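Accueil | Cuisine | Linge | Atelier | Rangement | Contact
Classé dans : Entretien des textiles, Sacs et toiles
14 commentaires · Partager

Nettoyer les sacs en toile sans les abîmer

J'ai beaucoup de sacs en toile à la maison, trop sans doute. Ils servent pour le marché, pour la bibliothèque, pour les bottes du jardin, et un jour on remarque que le fond est gris et que les anses collent un peu à la main. J'écris ici ma manière de faire. Je ne suis pas couturière de métier, mais j'ai travaillé six ans dans la blanchisserie Habte, où passaient les nappes de restaurants et, de temps en temps, des bâches et des sacs de toutes sortes.

D'abord il faut vider le sac, même les petites poches, et le retourner complètement. Secouez-le dehors. Dans les coins du fond il reste toujours du sable, des miettes, de la terre de pommes de terre. Je passe une brosse à ongles sèche dans les coutures, puis l'aspirateur avec l'embout étroit. Si on mouille tout de suite, la poussière devient de la boue et elle entre dans la fibre.

Ensuite je regarde l'étiquette, s'il y en a encore une. Si elle n'existe plus, je fais un essai de couleur : un coton blanc humide, une goutte de savon, et je frotte dix secondes à l'intérieur, près d'une couture. Quand le coton prend la couleur, le sac ne va pas dans la machine et il ne trempe pas non plus. Je fais le même essai sur le passepoil et sur la doublure, séparément. Un bord foncé peut déteindre sur une toile claire, et cette tache-là est très difficile à enlever. J'ai perdu ainsi un joli sac de chez Zallia, avec un bord rouge, qui est devenu rose sur tout le devant.

Les taches

Gras (huile, beurre, crème pour les mains) : couvrir de terre de Sommières ou de fécule, laisser toute la nuit, brosser, recommencer une fois. Après seulement, un peu de savon de Marseille.

Café et thé : eau froide avec une cuillère de vinaigre blanc, en tamponnant de l'extérieur de la tache vers le centre.

Encre de stylo : alcool à 70°, avec un chiffon propre dessous. Changez souvent la partie du chiffon qui touche la tache.

Herbe : savon au fiel, vingt minutes, rinçage à l'eau froide.

Moisissure : brosser dehors à sec, puis bicarbonate en pâte. L'eau de Javel jaunit parfois la toile écrue, je ne la conseille pas.

Le lavage à la main

Pour un sac moyen je prends une bassine d'eau à peine tiède et deux cuillères à soupe de savon râpé bien dissous. Je laisse tremper un quart d'heure, pas plus. Je brosse à plat, toujours dans le sens du fil, et je garde les anses pour la fin parce qu'elles salissent l'eau plus que tout le reste. Trois rinçages. On ne tord pas la toile : on la roule dans une grande serviette et on appuie dessus avec les deux mains.

Si vous préférez la machine, choisissez 30 degrés, le sac à l'envers dans un filet, et un essorage à 500 tours. À 1 000 tours la toile épaisse garde des plis cassés que le fer ne corrige plus bien. Mon voisin Tekle Tufa a essayé, et son grand cabas de jardin a maintenant une ligne blanche au milieu, comme un jean usé.

Le séchage

Il faut sécher à l'ombre. Bourrez le sac avec des serviettes-éponges, redressez les côtés, posez les anses vers l'extérieur et changez les serviettes après deux heures. Je n'utilise pas de papier journal sur les toiles claires. Pour un modèle rectangulaire, je mets pour finir une boîte à chaussures dedans, et le fond reste droit.
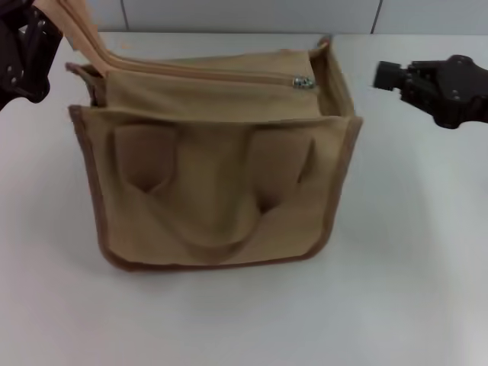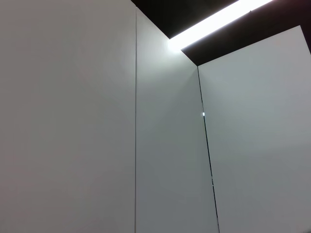

Le repassage se fait quand la toile est encore un peu humide, à l'envers, avec une pattemouille. Commencez par le fond, puis les côtés. Il ne faut pas poser le fer sur le passepoil, surtout s'il est en simili : il brille après, et on ne peut plus rien faire. Pour les anses, je repasse seulement le milieu et j'évite l'endroit de la couture.

Les toiles enduites ou cirées demandent une autre méthode. Une éponge, de l'eau savonneuse, un chiffon sec, et c'est tout. Si la toile a perdu sa protection, on trouve des pains de cire dans les magasins de bricolage. Le mien vient de chez Wukmont et il dure depuis longtemps. On frotte la cire à froid, on chauffe doucement avec le sèche-cheveux et on laisse reposer une journée avant de porter le sac sous la pluie.

Pour ranger, ne pliez pas toujours au même endroit. Je suspends les grands et je mets les petits debout dans une caisse, avec un morceau de savon sec enveloppé dans du tissu. En décembre je les sors tous pour les aérer, car le placard de l'entrée prend l'humidité.

Une lectrice m'a demandé comment recoudre une anse qui lâche. Je prépare une page sur ce sujet, avec le point sellier et le choix du fil.

Mis à jour le 8 octobre 2026
Vu 874 fois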